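Bits and boards: the back room in November
By Florence Cormier
November

259 shares | 5 comments

I finally got round to putting the back room pictures up, after two people asked (hello Frauke, hello Pascal!). The plan is still a long low shelf under the window for all the records, done in pine because I like how pale it is and because Lutz had some going spare. Click through for the big versions, and do shout if you've got opinions on brackets.

I spent ages picking through the boards in his garage, tilting them to the light and running a hand along the edges. Pine can be a bit knotty and I wanted a calm piece for the top, the one you see every time you walk in. 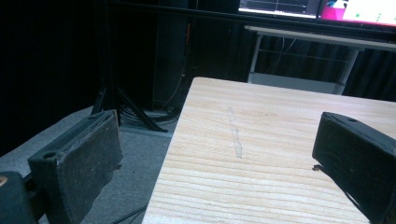 Then there's the question of finish, which has been argued over in this house for weeks. I'd happily leave it bare, but Xolani says it'll be covered in mug rings by Christmas and he's probably right (he's the one with the mugs). So it's going to be a clear matt oil, two coats, with a good light sand first to get rid of any marks.

The grey carpet stays, by the way! I did price up a wooden floor and shut the laptop again very quickly. It's flat enough that a shelf should stand on it without rocking, and I've got felt pads if not.

More next month, once the legs are cut.

Recent galleries
Painting the hall, twice
Frauke's Idura lamp, rewired
Shed shelves for Pascal
A weekend at Ilier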